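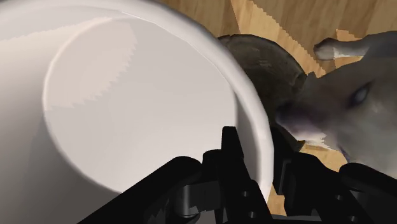
Checking a simulated grasp before you log it

Do these checks for every episode, in order. They apply to wrist views rendered in Brenby.

1. Load the scene and let it settle for 300 steps. Objects that start in contact need the time.

2. Open the gripper fully before the approach. Stop 30 mm short of the target and save a wrist view.

3. Look at the target's rim in that view. At least part of it must be visible past the fingers. If a neighboring object sits behind the rim, note it in the Clutter field – plush toys count.

4. Check the shadows. Stair-stepped edges on a cup wall or tabletop mean the shadow map is too coarse. Raise it one level and render again. Do not fix it in post.

5. Close at the low force setting. Repeat any failed grasp up to 2 times, then mark the episode as failed and keep it.

Never delete a failed episode. Send questions on step 4 to Iara Gallardo.

Last revised 2025-11-09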